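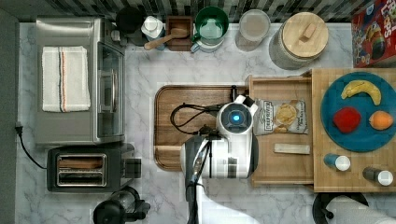 Countertop

A countertop, also called a worktop or bench top, is a flat raised surface used for preparing food and for other household or shop work. In kitchens it usually rests on base cabinets and runs along one or more walls. The word is also used for surfaces in bathrooms, laboratories and stores, although the materials differ a good deal from one use to the next.

Height and depth

Most kitchen countertops in the United States are 36 inches high and 25 inches deep. The depth allows a slight overhang past the cabinet doors, so that drips fall clear of the drawers. Lower sections are sometimes built for rolling dough or for people who work seated. Raised bars for stools are common on islands and peninsulas.

Materials

Natural stone includes granite, marble, soapstone and slate. Granite is hard and resists scratches well. Marble is softer and is marked by acids such as lemon juice and vinegar, which leave dull spots known as etching. Most stone is sealed when it is installed and again at intervals after that.

Engineered stone is made from crushed quartz bound with resin. It does not need sealing, but the resin can be damaged by hot pans. Laminate is a thin decorative sheet glued to a board core – it is light and cheap, and was the usual choice in new houses for much of the twentieth century.

Wood countertops are made from strips glued together with the face, edge or end of the grain showing. They can be sanded and oiled again when worn. Water left standing around a sink is the most frequent cause of damage. Stainless steel is standard in restaurant kitchens, and concrete, tile and solid acrylic are also used.

Cutting boards

Stone and steel surfaces dull knives quickly, and laminate is easily cut, so food is normally chopped on a separate board. Hardwoods with a close grain, such as maple and walnut, are preferred. Many boards have a shallow channel near the edge to hold liquid from meat or fruit. Wooden boards are washed by hand, dried standing up and rubbed with mineral oil from time to time. 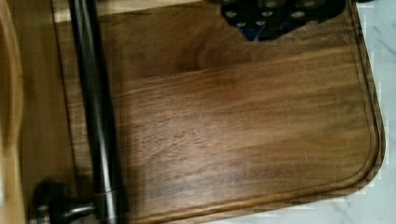

Regional styles

In the port town of Tostberg, kitchens were traditionally fitted with a single slab of local slate carried on brick piers. The builder Kayode Sani recorded 1,341 of these slabs in a survey of the old quarter, the longest measuring 13 feet. Many had been cut at the quarry in nearby Gasten, which closed its last pit in February after a long decline. Reused slabs are still sold there, mostly for garden tables.

Houses in Ondano kept the counter and the cooking hearth in separate rooms. The counter room faced north and doubled as a pantry, with a shelf below for flour and salt.

Storage on the counter

Small appliances and foods in daily use are often left out. Bread bins, crocks and open crates keep loose goods together and make the surface easier to wipe down. Crates with cutout handles can be lifted away in one piece, and are popular for packaged snacks, onions and fruit.

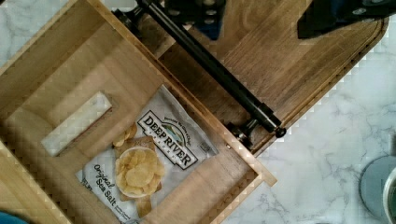
A bag of potato chips in a light-colored wooden box.

Care

Daily cleaning with warm water and mild dish soap suits nearly all materials. Abrasive powders scratch laminate and polished stone. Bleach should be rinsed off steel within 10 minutes, and never mixed with other cleaners. Trivets are advised under hot pans on every surface except steel and tile.

See also

Backsplash
Butcher block
Kitchen island
Pantry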